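February 18, 2022

I finally got to make soup with Inês Gouveia's beans! She handed me a bag in December (Fumano beans, her nonna-in-law's favourite) and I've been saving them for a proper grey day. Well, it poured, so out they came.

I used 300 grams, soaked overnight, then simmered for 2 hours with a bay leaf and far too much garlic. The colour of that broth! Deep and brown and gorgeous, and the whole flat smelled like somebody else's much nicer house.
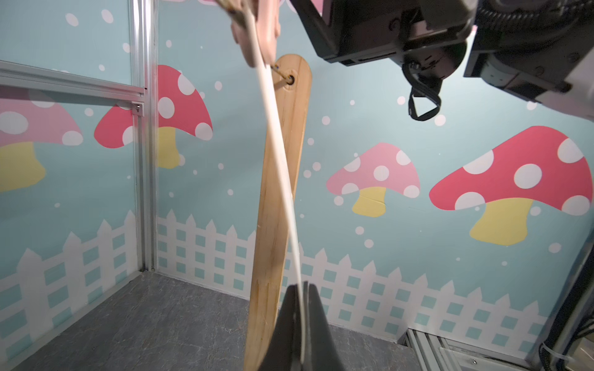 Do you need to salt the soaking water? I do now, a good spoonful, and the skins come out softer for it.

Rui Pacheco came by for a bowl and stayed for three. He reckons it wants a splash of vinegar at the end, and I'm trying that next time, with the leftover crusts toasted on top.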